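A morning with the arm that lays the table

I got to Vutinard at half past nine with wet shoes and a list of questions I'd mostly forgotten by the time someone found me a coffee. It was the firm's first open day since July, and the corridor was already full of students, a few parents and one very patient man signing people in.

What I'd come for was Risard, the project where a robot arm learns kitchen and dining jobs inside a simulator before anyone lets it near real crockery. Lutfa Herath runs it, and she'd put the whole thing up on a big screen so we could crowd round - a rendered corner of a room, a wooden table with a tray and a few bits and bobs on it, and a white Franka Emika arm leaning in over the top.
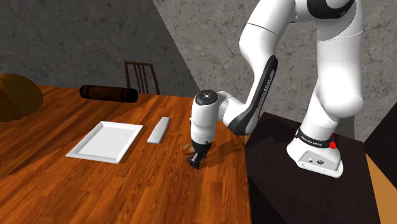
I asked her why she'd bother with a pretend dining room when there's a perfectly good canteen downstairs. She laughed and said the canteen can't be reset in a second! In the simulator she can swap the things on the table, change the light, start again, and leave it running all night while she's at home asleep. The night before our visit it had got through 778 attempts. She wouldn't tell me how many had gone well (I did ask twice), only that the log made better reading than it used to.

Octavian Pascu looks after the software side, a system they call Unum, and he's the one who let us have a go. You get a keyboard, a view of the table and 7 minutes, and I can report that steering a gripper down to a tabletop is miles harder than it looks. I kept coming in too high, then panicking and overshooting. A girl of perhaps twelve took over from me and was far better, which her dad enjoyed very much.

Between turns Octavian showed us how the layouts get shuffled. There are 200 in the current set, all built by hand, and he has favourites. Mine had a jack-o'-lantern at the back, glowing a little, as if somebody had forgotten to clear up after Halloween.

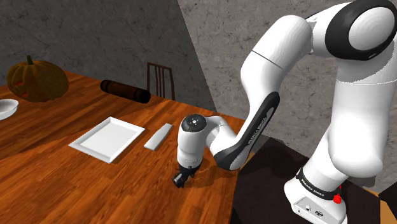
The Franka Emika arm over the simulated table, with the carved pumpkin at the back.

The target is 2000 layouts, and then a real table in the room next door. Lutfa showed me the space, which so far has a socket, a stepladder and a lot of tape on the floor. She's hoping to have people back to see it in July, and I've already put my name down for another go on the keyboard.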